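Skarkberg Folding Table
by Brarneck

Home > Tables > Folding and Trestle > Skarkberg

In stock. Ships flat. Does not ship upstairs.

The Skarkberg is a rectangular table with folding legs, and it has been in our catalog longer than most of our staff. It comes out when the relatives arrive and goes behind a door when they leave. In between it holds up sewing machines, tax returns, half a motorcycle and the kind of jigsaw puzzle that ends friendships.

We sell fancier tables. We sell one with a drawer that closes by itself, very slowly, like a hotel door. The Skarkberg has no drawer. If you want to put something away, you will have to get up.

What you get

One tabletop with the legs already attached. Four rubber feet. One spare rubber foot, taped to the underside, which you will find in six years while looking for something else. One sheet of instructions in five languages, all of them short.

No tools are needed. Pull each leg frame out until the brace clicks. If it hasn't clicked, the table is still folding, and it will finish the job once the soup is on it.

Sizes

Small: seats four, or two people who are both working from home and no longer speaking.
Standard: seats six. This is the one most people buy.
Long: seats eight. Measure your stairwell first, and then measure the turn in your stairwell, which is the part people leave out.

All three sizes stand at ordinary dining height. We are asked every January for a counter-height version by people who have resolved to stand up more. By spring the letters stop, so we have not made one.

Weight

The Standard weighs 40 pounds. One adult can carry it on the flat. Two adults can carry it up a flight of stairs, provided they agree beforehand on which of them is giving directions.

The braces are rated for 900 pounds with the load spread evenly over the top. A person standing in the middle to change a light bulb is not an evenly spread load. We know you are going to do it anyway. Please stand over a leg frame and take your shoes off.

Surface

The top is sealed at our shop in Skála with 10 thin coats, sanded by hand between each. It used to be nine. Anca Toma, who runs the finishing room, added the last one after spilling beet juice on her own table, and she has declined to discuss it further.

It will put up with water, coffee, glue sticks, most wines and the washable sort of marker. It will not put up with nail polish remover. Hot pans want a trivet. A folded dish towel is not a trivet, whatever your mother told you, and we have a shelf of returned tabletops with pale circles on them to prove it.

For everyday cleaning use a damp cloth and a drop of dish soap. Wax does nothing for this finish except make plates travel.

Colors

Beige, Gray, Bottle Green.

Beige outsells the other two put together. We have tried giving it better names over the years (Oat, Dune, and for one bad season, Whisper) and customers kept calling up to ask whether we still had the beige one. We do.

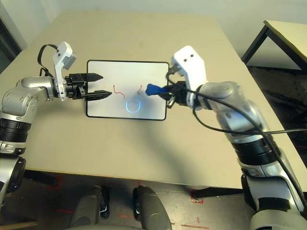

Rectangular table in beige, with a drawing board toward the far center.

Bottle Green is mixed in small batches and varies a little from one to the next. If you are buying two to push together, order them at the same time and tell us so in the notes box. Somebody does read the notes box.

The Rirketti clip

Two Skarkbergs can be joined end to end with a pair of Rirketti clips, sold separately. They slide under the edge and tighten with a coin. Without them the tables drift apart over the course of a meal, and whoever is sitting at the gap loses a fork. Clips sold before the current leg frame came out will not fit. We will swap them for free if you mail us the old ones.

Storage

Folded, the Standard is almost as thin as a suitcase packed by an optimist. Stand it on its long edge. Leaning it on a short edge works too, until the cat takes an interest.

Keep it out of damp basements. The top won't mind but the hinge pins will, and you'll hear about it every time you open the legs. A little sewing machine oil fixes the squeak.

Delivery and returns

Orders leave the shop within 16 working days. That is longer than some other people's tables take, and you are welcome to go and sit at those in the meantime.

The driver brings the box to your front door. If you live above the ground floor, choose "carry up" at checkout and be truthful about the number of flights. The drivers talk to each other.

You can send the table back within the first month if it has no scratches, stains or homework pressed into it. Keep the carton. It is an awkward carton and you will be tempted to cut it up, so wait until you're sure.

Spare parts

Rubber feet, set of four
Brace, left or right (left is the side with the stamped L)
Hinge pin
Carry strap, black
Touch-up bottle, one per color, brush in the cap

Parts for the older round-leg model are still available by phone. Have the number stamped on the inside of the leg frame ready when you call. If the stamp has worn off, tell us what color the feet are and we'll work backward from there.

Page last updated August 27, 2018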